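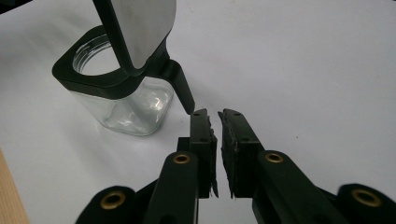
The glass jar on the white table, seen from the gripper's own camera.

About us

Welcome, and thank you for stopping by. We are Donetti Rweyemamu, a small company in Mirkton that gathers the examples robots learn from. If you have ever taught a child to lay a table, you will have a fair idea of how our days go. You show them, you show them again with a different plate, and little by little they get the hang of it. Our part is the showing.

We do it by hand. Our people pick up a gripper with a camera fixed to it and carry out ordinary household jobs, while the camera records what the fingers are doing and where. Each go at a job is one example, and a learning system needs a great many of them before it can manage anything so simple as picking up a jar. We rather like jars, as it happens. Clear glass lets the table show straight through and catches the light in bright streaks, and a robot that has only ever practised on wooden blocks can make very heavy weather of it.

The company began in September in a spare room above a bicycle shop in Starville, with 2 tables and one gripper between us. Idrisa Nzioka, our founder, had spent years repairing kitchen equipment and had strong views on how things ought to be held – views we still hear most mornings over tea. We have since moved to a proper workshop in Mirkton, where 15 of us now work, and the cupboards hold 74 different jars, bottles and tins (please don't ask to borrow one, we will only fret until it comes home).

A usual set is 200 examples of a single job. We move things a little between goes, change the lamps, swap left for right, and let different people take a turn, as no two of us reach for a lid in quite the same way. We keep the clumsy attempts too, clearly marked, as many of our customers find them useful. Every recording is watched through by someone who didn't make it before it leaves the building.

Our customers are mostly university groups and young firms building helpers for homes and kitchens. Some arrive with a long list of what they need and some with only a hopeful idea, and we are happy to sit down with either – there is usually cake.

We hold an open afternoon on 20th April, when visitors are welcome to try a gripper for themselves. Just drop us a line through the contact page so that we know how many chairs to put out.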